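De : Lensa Tilahun
À : liste postes-manuels
Objet : Re: Poste 5, passage au bras, répartition des tâches
Date : 14 septembre 2022

Stuart Ashworth a écrit :
> J'ai lu le compte rendu de Motska. Deux points me manquent.
> 1) Qui reprend la main quand le bras s'arrête en cours de cycle ?
> L'opérateur du poste ou la maintenance ?
> 2) Les 240 pièces par équipe, c'est avec ou sans les changements
> de série ? Chez nous, à Asadi, l'écart est considérable.
> S.A.

Bonjour Stuart, bonjour à tous,

Sur le point 1 : l'opérateur, pour tout arrêt sans défaut affiché. Il ouvre la pince depuis le pupitre, retire la pièce, renvoie le bras en position de repos et relance. La maintenance n'intervient que sur défaut d'axe ou de communication. Cette règle date de mars. Avant, chaque arrêt donnait lieu à un appel, et l'attente dépassait souvent la durée de la reprise. 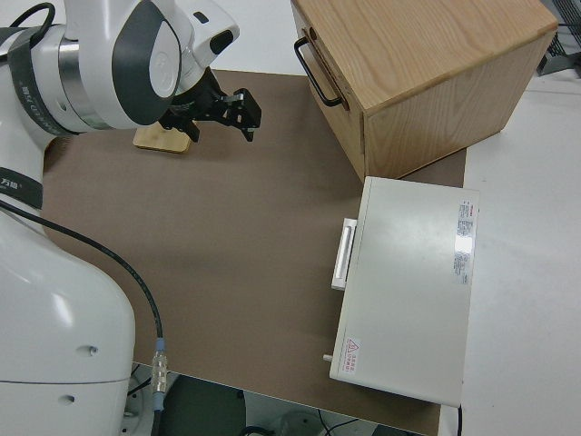
Conséquence sur les fiches de poste : la manipulation répétée disparaît en grande partie, mais il s'y ajoute la reprise, le contrôle des doigts de pince en début d'équipe et la saisie des arrêts dans Clakus. Jarrah Goodwin a demandé que ces tâches soient cotées. Je suis d'accord avec lui, la grille actuelle ne les connaît pas. Formation : 12 heures par personne, dont presque la moitié au pupitre.

Sur le point 2 : sans les changements de série. Le chiffre vient de Skiltport et suppose une seule référence sur toute l'équipe. Avec 2 changements, il faut réapprendre les points de prise à chaque fois, et je n'ai pas encore de mesure que j'accepterais de diffuser. Aishwarya Nair fait les relevés.

Reste la rotation. Les opérateurs ne veulent pas d'un titulaire unique au bras - les autres perdraient la main en quelques semaines. Sumeya Negash propose un roulement par équipe, à valider avec la planification.

Si Asadi a des relevés avec changements de série, je suis preneuse, même bruts.

Lensa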